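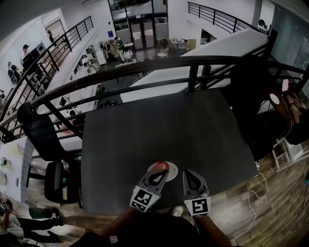 The mezzanine table, white plate out, railing behind.

Using the mezzanine table: your questions

Reading time: 2 minutes

I get asked the same things about the upstairs table at Senen pretty much every week, so I've put my answers in one spot. If yours isn't covered, come and find me (I'm usually near the kettle).

Which table are we talking about?
The dark grey square one right up against the black railing, looking down over the desks. If you can see the glass doors on the lower level, you've found it!

Can I eat lunch up there?
Please do, it's my favourite spot. Grab one of the small white plates from the cupboard, even if it's only for a piece of fruit. Mandarins and mangoes are the worst for leaving sticky patches on a dark top, and I'm the one who ends up scrubbing.

Do I need to book?
For lunch, no. For anything longer than 60 minutes, yes, pop it in Jimby under "Mezz table". Nermina Dimitriou looks after the calendar and she's very good at squeezing people in if you ask nicely.

How do I clean it?
Warm water, a drop of dish soap, soft cloth, then dry it off. I tried the orange spray from downstairs back in November and it left streaks all over the place that took me most of an arvo to get out. Cloths are in the second drawer. Skip the scourers.

Can I leave my stuff on it overnight?
Sorry, no. There are tubs on the Bautista shelf and yours should have your name on it. If it doesn't, I've got labels.

Can I put things on the railing?
No! No jackets, no tea towels, and definitely no cups balanced on the top rail. There are people working down below. Keep plates and drinks toward the middle of the table too, well away from that side.

What about cables?
Run them round the right-hand side of the table and keep as much of the loop as you can off the walkway. If you need a longer lead, Rimantas Grigaitė keeps a box of them at desk 27. He does want them back.

Is it noisy?
A bit. Voices carry up from the desks, and they carry down just as well, so take your phone calls in the Dredis room if you can.

Can I shift the table?
I'd prefer you didn't. It's heavier than it looks and the timber floor marks easily. If you really need more space, message me the day before and we'll lift it together (no dragging, please).

Where do dirty plates go?
Dishwasher, bottom rack. I run it at 9 minutes past whenever I remember, so if it's full, just switch it on.

Questions about the space: front desk, extension 653 | © Senen | Back to top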